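Safe Practice for Bin Picking in Small Workshops
Progress report to the Pluvard Fund, second reporting period

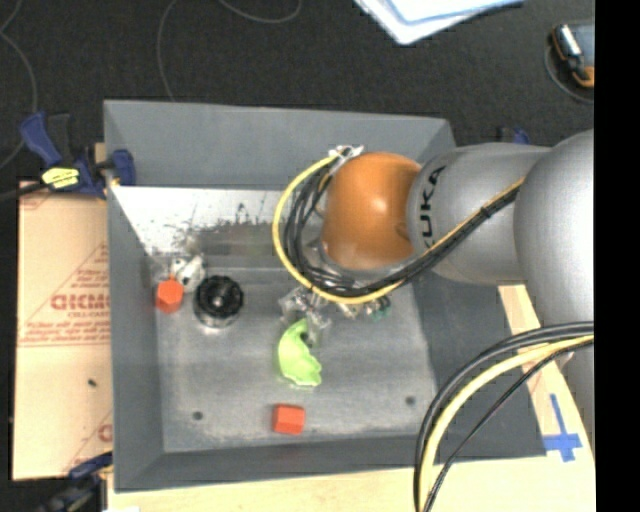
The grant pays for a written code of practice that a small shop can follow when it puts a robot arm to work emptying bins of mixed parts. Our first report covered the reading and the site visits. Since then we have moved from notes to rules, and have been trying each rule at our own bench at Jisavwood before it goes into the draft. Draft 2 is finished and has been sent to Iwasaki and Kukik, the two partner shops, for comment.

Work done in this period

We logged 2358 pick attempts under the draft rules. Of these, 1927 ended with the part placed where it was meant to go. The rest were misses, drops and stops. We did not set out to improve the success rate and made no changes to the picking software during the period. The attempts were a way of finding out which rules an operator can keep to through a full shift and which ones get skipped.

The draft now has five sections: securing the bin, dressing the cables, marking the work area, stopping and restarting, and record keeping.

Securing the bin. Draft 1 said the bin "should be fixed." Both partners asked what that meant. Draft 2 says the bin must be clamped to a surface that does not move, that the clamps must be checked by hand at the start of each shift, and that clamp handles must be included in the collision model of the cell. A bin that has been bumped is to be treated as a moved bin, and its position measured again before the arm runs in automatic.

Cables. This section took the most time. Cables that run along the outside of the arm need enough slack for the wrist to turn, but slack can catch on a bin wall when the arm reaches low. The draft asks the operator to jog the arm slowly to all four corners of the bin, at the lowest working height, and watch the cables the whole way. Ties are to be checked weekly. We tried giving a fixed figure for slack and dropped it, as no one number suited both partners' arms.

Marking. Reference marks on the table must be made with tape in a color that stands out from the surface, and replaced when an edge lifts. Handheld controls must have a set resting place outside the reach of the arm.

Stopping and restarting. No one reaches into the bin while the arm is enabled, including to free a stuck part. Restart is from the home position only. Operators at Kukik find this slow and have asked for an exception for single dropped parts. We have not agreed to one. The reasons are set out in the notes to Draft 2.

Record keeping. The log sheet is down to one page. Of the sheets turned in, 1382 entries were complete under the first version of the form. The commonest gap was the cause of a stop, which operators left blank when none of the listed causes fit. The new form has a line for writing it in.

Problems and delays

The section on mixed part shapes is behind. Regular blocks are easy to write rules for. Curved and uneven pieces are harder, because they can be held well enough to lift and still turn in the grip on the way out. For now the draft only says to lower the travel speed for such parts and to keep the path over the bin for as long as possible. We would like to say more and need further trials to do so.

Iwasaki changed its shift pattern during the period and could not host the second operator session. It has been moved into the next period at no added cost.

Spending

Spending is within the approved budget. The money set aside for the missed session is carried forward. We are not asking for any change to the grant.

Next steps

Comments from both partners will be worked into Draft 3, along with the section on mixed shapes. The final text is due in June, and that date still holds.

Rafferty Holloway
Project lead, Jisavwood
24 December 2023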